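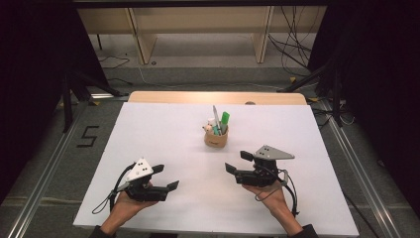

December 14, 2018

Mastering, Matar album (13 tracks, mixes from Takham). Second pass.

Loaded all the mixes again at 24 bit. Track 4 came back with the vocal down a little, as asked, and the harshness on the chorus is mostly gone. I still have a narrow cut at 4000 Hz on the right side, where the second guitar sits. Left it at 1.5 dB.

The September test master was too loud. Playing it next to the old Clutville record, the drums on ours sounded small. Took the limiter back and let the choruses come up by themselves. Track 9 now has a real jump after the bridge.

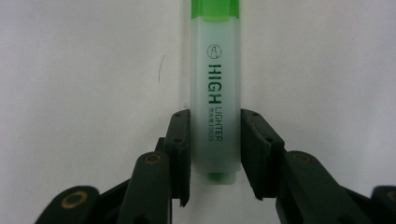

Low end on 6 and 7 still doesn't match. The bass was recorded at Rultville for one and straight into the desk for the other, so I don't expect them to be twins. Shelf on 7, nothing on 6. Check on the small speakers tomorrow.

Gaps: two seconds between most songs. Tracks 11 and 12 run together. There was a click at the join, from an edit in the mix file. Moved the crossfade 15 ms earlier and it is clean on headphones.
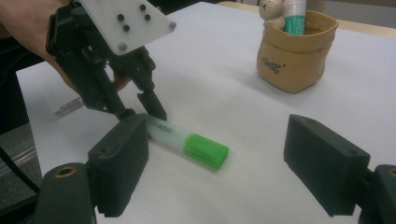

Vinyl side A is long. If the label keeps the running order we will have to cut it quieter than side B. Swapping 5 and 8 would fix most of that. Wrote to the band, no reply yet.

Session saved as matar_1522. Older sessions are on the backup drive, don't open those.
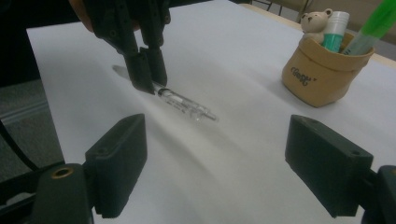
Do we need a separate master for vinyl? We do, with the limiter off and the bass in mono below 120 Hz.

Still to do: track codes, fade on 13, spelling of the song titles.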